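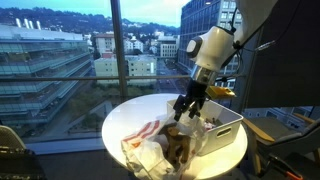
Plastic bags are a poor way to store soft toys. A bag has no fixed shape, so it slumps, the toys roll out, and the next person stuffs them back in with less care. A plush dog kept this way spends most of its life creased.

An open bin with a handle slot is better on every count I care about. It pulls off a shelf with one hand, and the contents can be checked from above. Boonmee Wongsuwan argues that bags cost nothing and fold flat. True, but a folded bag stores only itself. I moved 40 toys into bins in September and kept one bag, for trips to the laundry.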